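Evening Desk Host, Likel Community Radio (part-time)

Likel Community Radio is looking for someone friendly and reasonably unflappable to look after our building and our guests on weekday evenings. We broadcast from the old Kadum Street bank, which went up in 1910 and still has the original front door, a very heavy one, so please be ready to hold it open for people carrying tubas. (We have a brass band hour. You'll get to know it well.)

The person who had this job before stayed with us for years and left in September to move closer to family, and since then the rest of us have been taking turns. We manage, but the coffee has suffered and so has the sign-in book, and we would dearly love to have one face at the desk again that people recognize when they come in out of the cold. 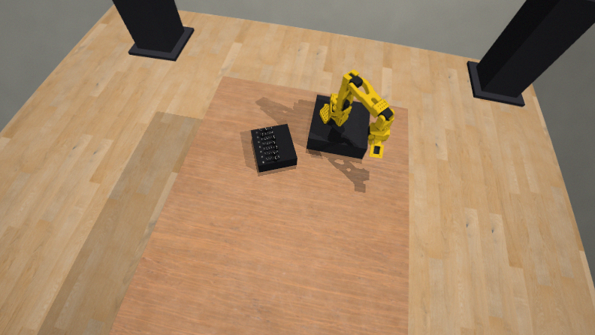 The shift runs from late afternoon until the last live show wraps up, four evenings a week. You would greet guests, show them where to hang their coats, get them a glass of water and walk them to the right studio a few minutes before they go on. Some of them will be very nervous. A good part of the work is chatting with a person who has never spoken on the radio before and is now wondering why they ever agreed to it, and if you are the kind of person who enjoys that, you will probably be happy with us.

You would also answer the phone. Most callers want to request a song or find out the name of one they just heard, and a few would simply like to talk for a while, which is fine when the desk is quiet. On Phetsri nights, when we air our Thai-language music and call-in show, the phone hardly stops, so any Thai at all would be a real gift to us. It is not a requirement, and the hosts are glad to teach you the greetings.

You don't need any experience in radio. We will show you how to bring a phone caller up on the mixing desk, how to keep an eye on the levels during a show, and what to do if there is suddenly nothing going out over the air. That training takes place over your first two weeks, always with one of us sitting next to you, and you can ask the same question as often as you need to.
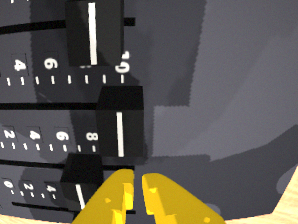
Mokier, from the Saturday folk show, wanted us to add that "the faders scared me silly for a month and then one evening I noticed I'd stopped thinking about them," and that anyone who can be kind to a stranger at nine at night should go ahead and apply.

A few practical things. The studios are up one flight of stairs, and we do have an elevator, small but dependable. You will be the one to lock up, so we ask for two references. The job is paid by the hour, at the same rate as all our other desk staff, with paid time off and a bus pass, and supper is usually to be had, because our listeners bake. There is a raise after the first six months. We have around 3000 regular listeners and 71 people on the show roster, and you will not be expected to learn all the names right away!

To apply, write us a letter or an email telling us a little about yourself, the evenings you could work, and a radio program you have loved, from any time or place. No résumé is needed, though you may send one if you like. Letters can be dropped through the slot at the Kadum Street door or handed in at the desk during any evening show. We will start reading on 11/17/25 and keep going until we've found the right person, and everybody who writes to us will get an answer.

If you would like to see the place first, come by and sit in on a show. Ring the lower bell, the upper one sticks.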